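# Automated handling at the Mukgate bench: effect on staff duties
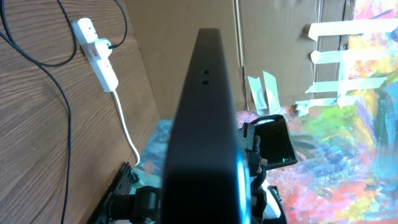 *Opened by **bench_lead_mukgate** | 6/7/19 | Board: Workplace Practice | 4 replies*

Members are invited to comment on the change at our Mukgate site, where a robot arm with a gripper now handles small devices at the bench. Under the arrangement agreed with Fladumen, the arm takes 70 per cent of the handling and staff keep the remaining 30. Job titles and pay are unchanged. Duties are not.

---

**longo_ops**

Longo adopted a similar split last November. The lifting went away and the checking grew. We had 38 people on the rota and have them still, but 2 posts now consist almost entirely of clearing stoppages. I would ask that such work be written into the job description.

---

**fakine_rep**

I cannot agree that duties alone are the issue. Staff at Fakine were told their hours would be easier — in practice they wait on the machine and are then hurried by it. Who sets the pace at Mukgate?

---

**bench_lead_mukgate**

The operator on shift sets the pace and may stop the arm without giving a reason. This is in the written procedure.

> hurried by it

We have not had that complaint, although the trial is still young.

---

**cabling_and_safety**

A separate point. The power strip and its leads are lying on the tabletop. If people are to reach across during a stoppage, I would want those leads clipped down first.

---

**longo_ops**

Seconded. Ours run under the bench. I still disagree with fakine_rep on pace: it depends on the supervisor far more than on the arm.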